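The Case for the Plain White Plate
Irena Sadowski, for the Wosach Institute of Domestic Practice

Few household objects receive as little considered attention as the dinner plate. It is bought in haste, often as part of a boxed set, and replaced when enough of its companions have been broken. The Institute has long held that the choice deserves more care, and that in most homes the best answer remains the plain white plate.

The argument begins with the table itself. A household that owns a striped or strongly textured mat already has its pattern. A decorated plate placed upon it must compete, and the food is usually the loser. A white surface lets the mat do its work at the edges and leaves the middle free for the meal.

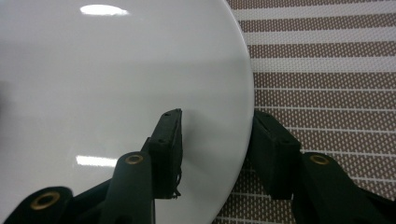
OPINION | TABLE AND KITCHEN

It is sometimes objected that white is cold, or that it belongs to canteens. This view was put with some force at our October meeting in Plakent, and it should be answered fairly. White glaze is seldom one colour in use. Under a ceiling lamp it turns pale grey in one part and bright in another, and a glossy finish will return the light of the room. Those who find this severe may soften it with a mat in brown or taupe.

There is also the matter of replacement. Of the 539 households that answered our last survey, 75 reported that they had given away a complete patterned service when a single piece could no longer be matched. A white plate can generally be joined by another of similar size without offence to anyone. The Jabłońska pattern, much loved in this district, can no longer be bought at all, and families who own six pieces of it are understandably reluctant to use them.

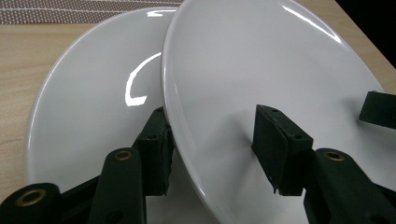

Two white ceramic plates, tilted on edge on a light wooden tabletop.

Shape should be judged with equal care. A shallow bowl to the interior and a raised rim will hold a sauce where a wholly flat plate will not. Buyers are advised to look at a plate from the side before they look at it from the front – a habit which shops do little to encourage.

The Institute does not suggest that painted china be thrown out. It asks only that the everyday shelf be chosen for everyday meals, and that the painted pieces be brought down more often than they are.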